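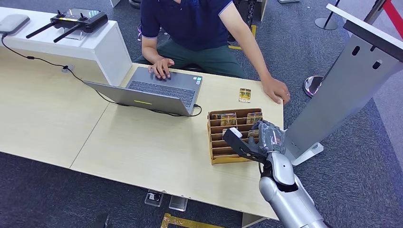

Demo floor rules, operator within reach of the arm. What are you all doing?

started by gearlash, June 19, 2022
Board: Arms, Hands and Mobile Bases

gearlash
Writing up booth rules for our crew, need a sanity check. Setup is a card sorting demo. Arm puts trading cards in a slotted cardboard box, operator sits at the same desk with the laptop. Draft so far:

- yellow tape on the carpet is the line, public stays behind it
- one person on the laptop, one on the handheld controller, never the same person
- hands off the desk while the arm is moving
- stop the arm before you reload cards

Third one is where I'm getting pushback. Crew says the laptop is ON the desk so how do you keep hands off the desk. Fair point i guess.

pk_torque
Move the laptop. Done.

gearlash
To where? We get one desk. Cable only reaches so far too.

mossback
Then the rule is wrong, fix the rule. "Hands stay on the laptop side." Put a strip of tape across the desktop so there's a line to point at. A rule people break every two minutes is worse than no rule, they stop reading the rest.

pk_torque
Disagree. If a person can lean on the front corner of the desk with the hand working over the box next to it, you have a layout problem. Tape on a desktop doesn't stop anything. What speed are you running?

gearlash
Slow. Speed cap is in the Dinix config and locked, only I have the password. Force limit too.

pk_torque
ok that's better. Still want to see it written down. "Slow" isn't a number. Put it on the sheet and have whoever opens the booth sign it.

servo_sandy
We did a show in May with a Brurko arm and did what mossback says, line on the desk. Worked fine for us. People forget for the first hour and then they dont. Bigger problem was the rope and post, everybody leans over the rope with a phone. We moved the rope back an arm's length plus a bit.

mossback
Yes, rope distance gets skipped all the time. Set it for full reach of the arm, not for where the demo happens to put the hand.

pk_torque
Full reach plus whatever it's holding. Agree with mossback for once.

gearlash
Adding both. Next question is floor tape. We have a corner marked near the robot and I want to know if people treat that as a stop line or just a placement mark. Mine has been doing double duty.

servo_sandy
Two colors. Placement one color, keep out another. Please. Our Ukar loaner showed up with yellow for everything and a new guy stood inside the box thinking that's where he was supposed to stand.

mossback
Don't love two colors, half the venues only allow one kind of tape on their carpet. Write on it with a marker.

servo_sandy
marker wears off by lunch

pk_torque
Also look at what the hand does when it's low. Everyone checks the reach at desk height and forgets the floor. Wrist cam view is good for this, you can see if the fingers hang over the tape.
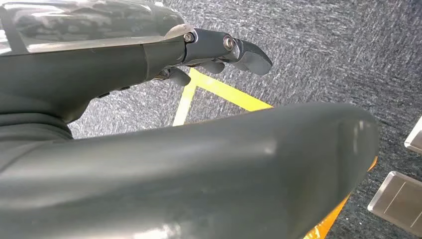

Revised list, v2

gearlash
OK, everything from the thread rolled in. Shout if something's off.

1. Rope set at full arm reach plus the part in the hand.
2. Line across the desktop. Operator hands stay on the laptop side when the arm is live.
3. Speed and force limits written on the sheet, signed at opening.
4. Controller person does nothing else. No talking to visitors.
5. Arm stopped before anyone touches the cards or the box.
6. Keep out tape and placement tape must look different. Color or marker, depends on venue.
7. Check fingers against floor tape at the lowest pose, wrist cam on.
8. Controller battery swapped at 12, no matter what it reads.

pk_torque
8 is good. 2 i still don't like but with 3 in place I'll live with it.

mossback
Add one for cables. Anything running across the desk goes down the grommet or gets taped flat. Had a Jiang hand snag a loose one, repair quote was 3,000

gearlash
ouch. Adding as 9.

servo_sandy
can you post the sign off sheet when its done, want to steal it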